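The Long Argument With Trousers
Software can land a rocket on a barge. Folding the washing is taking a bit longer.
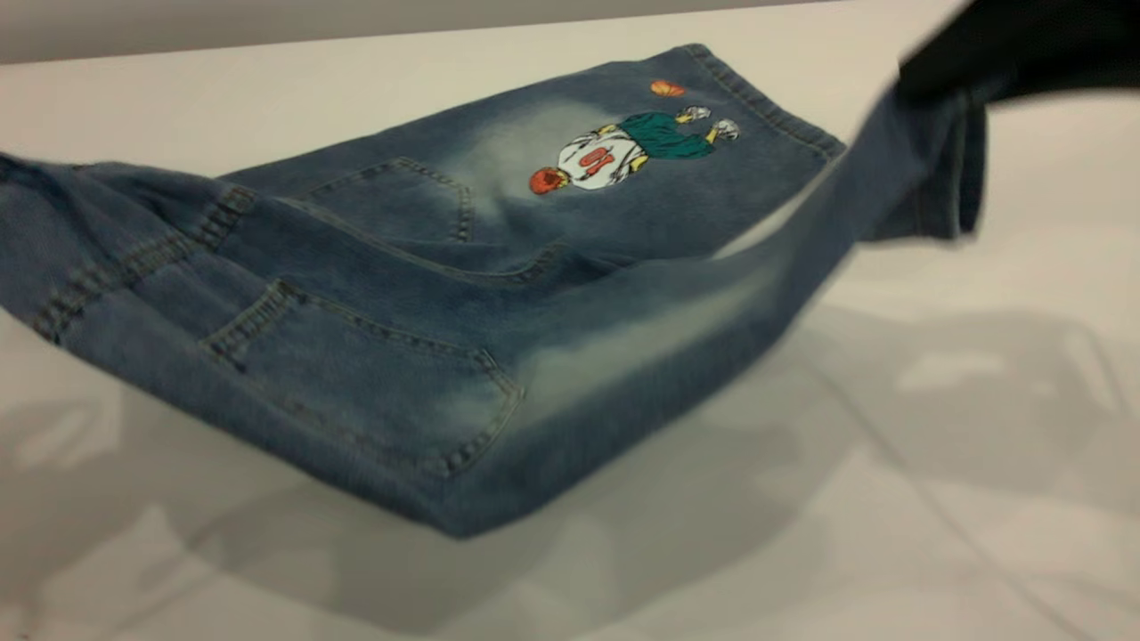

The planner at Stonus has a word for the state a garment is in when the software has no useful opinion about it. The word is "lump". It was a placeholder in somebody's code, and it has outlasted three rewrites and a rebrand.

Stonus writes control and perception software for cloth. It started with tea towels, which have four corners and no ambitions, and moved on to jeans in August, after which the mood in the office changed colour. A tea towel can be found by its corners. A pair of jeans has legs, hems, pockets and a waistband, and will happily present any of them as any of the others.

The perception layer, called Porance, looks at the heap and proposes places to grab. Early versions adored contrast. Show them a bit of gold topstitching and they would declare it an edge, then send the arm off to pick up a pocket by its outline. Embroidery was worse. A stitched cartoon has crisp borders on every side and, to a network raised on plain fabric, looks like the most graspable object on the table. Fades caused their own grief, being pale enough to pass for tabletop, so that one pair of trousers became two.

The fix was dull and took months. Porance now scores a candidate hem on thickness as well as appearance, and waits for a second opinion from the depth data before it commits. The current build offers the planner 72 candidates per look and throws most of them out again.

Then comes the planner itself, Kudo, which has given up on knowing the whole shape. It used to simulate the denim in full, fold by fold, and would arrive at a lovely answer well after the cloth had moved on. These days it picks one end, lifts, and looks again. Gravity does a fair chunk of the computing and doesn't need a licence.

Lifting has its own module, with 77 tunable parameters. Two of them matter, by general agreement, though there is less agreement on which two. Go up too fast and the leg swings, and the tracker loses the hem. Go too slowly and everyone goes for coffee.

Every attempt is logged in Uvden, the replay tool, where an engineer can scrub back to the moment confidence fell over. The regression suite holds 592 recorded lifts, and no change to Kudo is merged until it has been run against the lot. The folder for unresolved cases is labelled "lump".

Shirts are next on the roadmap. Fitted sheets are on it too, in grey, without a date.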